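The Slow Business of Drying a Wall

Interior plaster is sold by the bag and judged by the eye, and most of what goes wrong with it goes wrong in the weeks after the plasterer has left. Old houses in Olldale show this better than most. The town has a long terrace of solid brick row houses on Prollero Street, built without a cavity, and nearly every one of them has been replastered at least once with a gypsum product that the walls were never meant to carry.

Damián Zepeda has repaired plaster there for much of his working life. His method is lime, applied in three coats, and his main instrument is a notebook in which he records room temperature and relative humidity twice a day.

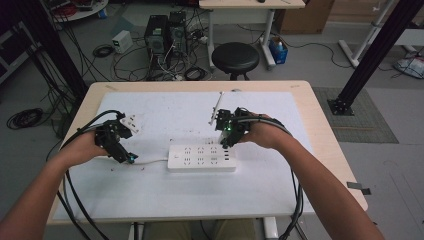 Issue 10, page 400

Lime plaster hardens in two stages. The first is loss of water. The second is carbonation, in which calcium hydroxide takes up carbon dioxide from the air and turns back into calcium carbonate. Carbonation needs some moisture to proceed, so a wall that is dried too fast stays soft behind a thin, hard skin. Portable heaters are the usual cause. Zepeda keeps them out of the house and hangs damp burlap in front of new work when the weather is warm.

Gypsum plaster sets by a different reaction. It combines with water chemically and is firm within hours, which suits a builder's schedule. On a dry partition wall it performs well. On a solid brick exterior wall it can soften as ground moisture and salts move through it, and the paint film usually shows the damage first: blistering, then flakes, then a powdery band above the baseboard.
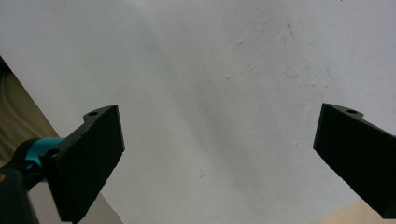
Can a lime finish be painted with ordinary latex paint?
It can be coated, but most latex films slow the passage of water vapor, and the moisture held behind them tends to push the paint off. Limewash or a silicate paint is the safer choice.

The choice of paint matters less on an upper floor. Randi Lunde, a surveyor with the firm Iturra, inspected one of the Prollero Street houses in April and found the bedroom walls sound under several coats of modern paint. The ground floor was a different matter. The gypsum had been carried down to the slab, and the lower edge was drawing water directly from it. Her report recommended cutting the plaster back, leaving a gap at the base, and waiting before any new coat went on. 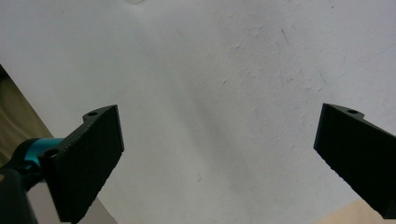
Waiting is the part of the specification that owners resist. Brick gives up water slowly, and the rate falls as the surface dries and the remaining moisture has farther to travel. A hand-held pin meter is of limited use at this stage, as dissolved salts conduct electricity and raise the reading. Lunde prefers drilled samples, weighed, oven-dried and weighed again. The test destroys a small amount of brick and gives a figure that can be compared from one visit to the next.

Mix proportions cause fewer arguments. Zepeda uses one part lime putty to three parts sharp sand for the base coats, with animal hair in the first, and a finer sand in the finish. Each coat is scratched before the next is applied, except the last, which is worked with a wooden float until it closes. Shrinkage cracks in the base coats are pressed shut while the material is still pliable. If they are left until it hardens, they will print through the finish.

Work on the ground floor is set to resume on July 16, 2026, starting with the rear wall.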